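Notes for small shops putting a pair of bench arms to work, April 2021

These tips come from the assembly room at Rernano, where light bench jobs have been moving to paired arms one station at a time. They assume the arms are already bolted down and calibrated. What follows is mostly about the bench, the parts and the people.

## Before the shift

- Wipe the work surface with a dry microfibre cloth. A glossy dark top shows every flake of swarf, and white veining hides the pale ones, so look at it from a low angle as well.
- Check cable slack by moving each arm to its furthest reach by hand, power off. A loop that clears the wall at rest may rub at full extension.
- Tighten the base fasteners weekly. Mark each head with a paint pen once torqued; a broken line of paint means it has moved.
- Look at the gripper pads. Scuffing along the rim is normal wear. Replace pads when the edge lifts or a part slips twice in one run.

## Laying out parts

Slim items (pens, drivers, staplers) should lie flat with clear bench on both long sides, so the fingers can come down without touching a neighbour. Metal faces that throw a highlight are harder for the camera to place. Turn them a few degrees off the overhead light, or dim it.

Keep lidded boxes against the back wall. They take up the area that is awkward to reach and leave the centre free, where both grippers can meet over a part.

Coil loose leads and tape the coil. An open loop will catch a wrist sooner or later.

## What changes for staff

Emília Koubek ran our stapling and small repair bench before the arms came in. Her day used to be 38 units by hand. Now she sets the layout, watches the first cycles and handles rejects. The lifting and repetitive pinching have dropped; the standing and watching have increased, and that needs managing.

- Rotate anyone supervising a station every 2 hours. Attention fades before the legs do.
- Supply a perching stool at a height that keeps the whole bench in view.
- Write job titles and pay grades for the new duties before the equipment is switched on. We did this in November, after the fact, and it caused avoidable friction.
- Leave one manual bench fully equipped. Staff keep their hand skills, and work continues during a fault.
- Give every operator authority to stop the arms without asking.

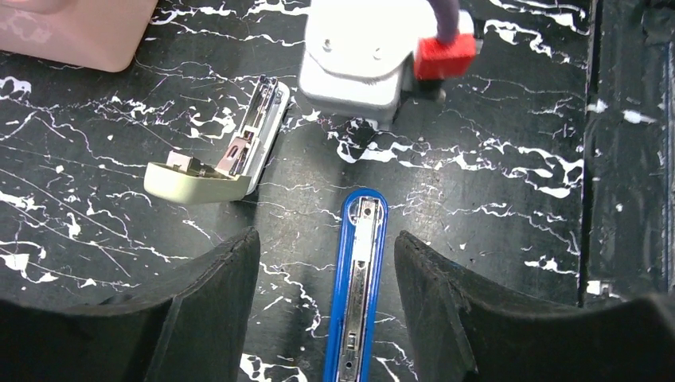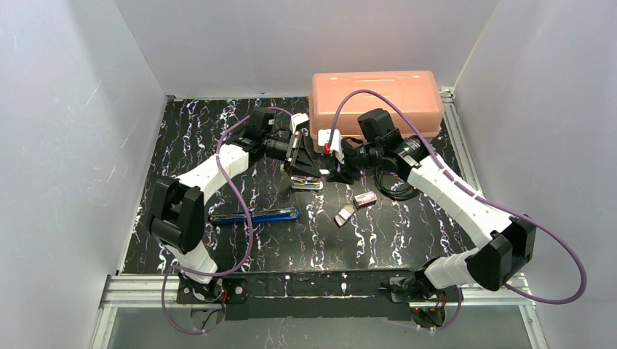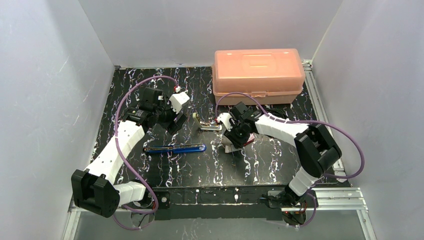 ## Keeping records

Log each stop on paper at the station, with the time, the part and what the operator did next. We tried a tablet and entries fell away within a fortnight. A clipboard with a pen on a string has been more reliable.

Review the log every 1000 cycles with the people who wrote it. Most entries at our Praltolside room concerned part placement and were fixed by changing the layout; very few needed a change to the program. Where the same entry recurs, tape an outline of the part on the bench and have the next shift use it.

Store spare pads, fasteners and connectors in one labelled drawer. Reorder when the second-last set is opened.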